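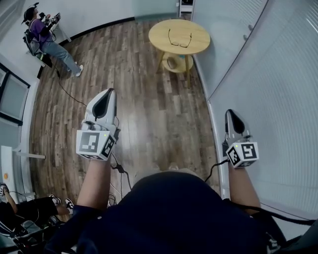 Homlow Side Table Notes

Homlow is a small set of notes and pictures on side tables and the things people leave on them. It covers living rooms, bedrooms and shared rooms with hard floors. Maintained by Nelly Villca.

What is in it

The set has 741 entries. Of these, 600 are tables with a single top and 141 have a lower shelf. Each entry has one picture and one line in tables.csv.

Fields

id: entry number
top: round, square or other
finish: pale, medium, dark or painted
legs: straight, splayed or pedestal
shelf: yes or no
on_top: items on the tabletop
on_shelf: items on the shelf
floor: wood, tile, carpet or other

Sample entry

top: round
finish: pale
legs: splayed
shelf: yes
on_top: eyeglasses, thin dark frames
on_shelf: small dark object, possibly a cup
floor: wood planks, mixed browns

Labeling rules

Write down only what can be seen. If an item is unclear, put "possibly" before the name and leave it that way. Do not guess what is inside a container. Glasses go under "eyeglasses" whether they are open or folded. Books and magazines are both "paper". A lamp counts as an item on top, but its cord does not.

"Finish" is the color as it looks in the room. Do not enter a type of wood unless the owner gave it in writing.

Known problems

19 entries have no value for legs. The older Villanueva entries used "light" where we now use "pale". These were changed by search and replace, so a few lamp descriptions may have the wrong word too. Stools used as tables are included in some rooms and left out of others.

Changes

2021-08-23: added the floor field, split on_shelf from on_top.

Corrections

Send the entry number and the field to change to Nelly Villca. Please put each entry on its own line.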